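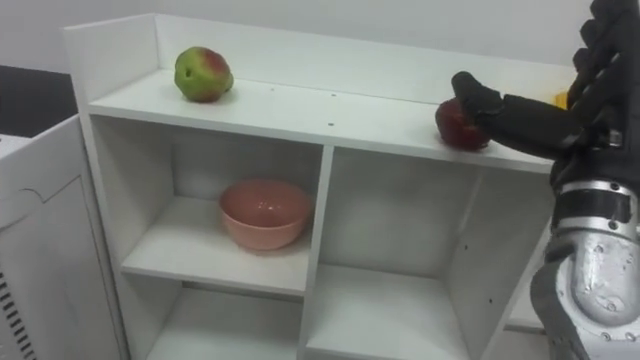
The view from the other bench, by way of a message at ten past eight, is that the node was never stuck at all and I was simply reading the wrong column. Noted. I have gone back and read the right column, and it is stuck in that one as well.

July, Saturday, workshop, kettle on.

State of play. The test node for Drumon stopped following the chain overnight at a block I shall not dignify with its full number (last digits 172). It was still answering. Ask it for its height and it said the same thing each time with great confidence, like a man giving directions in a town he has never visited. Three peers connected, all three ahead of us, none of them banned. Disk fine. Memory fine. Clock fine, and yes, I checked the clock first this time, see the March pages for why.

08:40. Restarted it. It came up, read its own index, went to the same block and sat down.

08:55. Restarted it again, which I record only for completeness.

09:20. Looked at the log with the noise turned up. It gets the block from a peer, checks the header, likes the header, starts on the transactions and then goes quiet. No rejection. A rejection would have been a pleasure. The thread checking signatures takes a lock and the thread writing the wallet file wants the same lock, and they stand in the doorway saying after you. I think. The reason I only think is that the build we have on this machine was made without symbols, to save space, on a disk that is mostly empty.

Reply came back to that last remark: could it be the wallet and nothing to do with the node? Fair. Moved the wallet file aside, started with none. Node went past 172 without a murmur and caught up in the time it took to find the milk.

So it is the wallet. Put the wallet back: stuck. Took it away: fine. Did that twice more so that I would believe it.

10:15. What is different about this wallet. It's the one Baumgartner's people sent over for the payout tests, and it holds a great many small addresses, 240 of them, each with a dribble of test coins in it. Ours normally has a handful. Block 172 happens to pay a lot of those addresses at once, which was their idea of a realistic payday. Every payment found means a write, every write wants the lock. With a handful of addresses you would never see it. I have been running with a handful since the spring and telling everyone the wallet code was solid.

10:50. Wrote a small script to build a wallet of my own with as many addresses as I like, and a private chain to pay them on, so we aren't passing Baumgartner's file around. Results so far:

10 addresses paid in one block: fine
50: fine
77: fine on the first go, stuck on the second
100: stuck
240: stuck, every time

The 77 is not magic, it is only where I happened to stop halving. Please don't let it get into a document as a limit. I know how that goes. Somebody sets a constant to 76 and we live with it until the heat death of the universe.

11:30. Prollerel. I had it in my head that their light client uses the same wallet library and would therefore do the same thing, which would have been a comfort. It does use the same library, an older copy. Ran my script against it. It takes 240 without blinking. So at some point between their copy and ours somebody improved something. I have a strong suspicion who and when, and the answer to both is on the page for last November in my own handwriting, under the heading "quick win, wallet saves now safer". The save used to happen after the block was done. I moved it inside, so a power cut in the middle wouldn't lose a payment. Very prudent. Also the cause of all this.

12:10. Ate a sandwich and considered my position.

Options, for whoever opens this on Monday morning, probably me:

a) Put it back as it was. Quick, and known to work in Prollerel's copy. Loses the protection against a power cut, though you would only have to rescan from the last good block, and we have done that plenty of times without tears.

b) Keep the save where it is but collect all the payments in a block and write them in one go. Better. More work. Touches the part of the code that has a comment saying DO NOT TOUCH, also in my style.

c) Give the writer its own lock. This is what the other bench wants. I am against it, on the grounds that two locks are how you get the next notebook entry.

Leaning to (a) for the test network now and (b) before anything goes near real coins. Sent that over. Answer was a thumbs up and then, a minute later, a question about whether (a) would break Pestov's export tool. I had forgotten that Pestov exists.

13:25. It does break Pestov. Their tool reads the wallet file while the node is running and expects it to be current in the middle of a block. Why anyone would expect that I can't say, except that since November it has been true. Somebody there noticed and relied on it, which is more attention than I gave it myself. Wrote them a polite note asking if they can wait for the end-of-block signal. We do send one. I looked it up to be certain, having been wrong twice before lunch.

14:00. Change (a) made on a branch. Script run again: 100 fine, 240 fine, 240 ten times over fine. Tried pulling the plug in the middle of a block with the old November worry in mind. It came back up, noticed it was behind, rescanned, and had every payment. So the thing I fixed in November was a matter of a short wait at start-up.

14:40. Drumon node running on the branch with Baumgartner's wallet back in place. Past 172 and keeping pace with its peers. Left the log turned up, so somebody should turn it down again before it fills that mostly empty disk.

Still to do:
- rebuild with symbols
- add the big wallet to the nightly tests (200 addresses at least, and no smaller because it is slow)
- chase Pestov if there is no word by midweek
- tell Baumgartner their file was fine, they have been very patient
- cross out "quick win" on the November page, or leave it, I haven't decided

15:05. Still keeping pace. Going home.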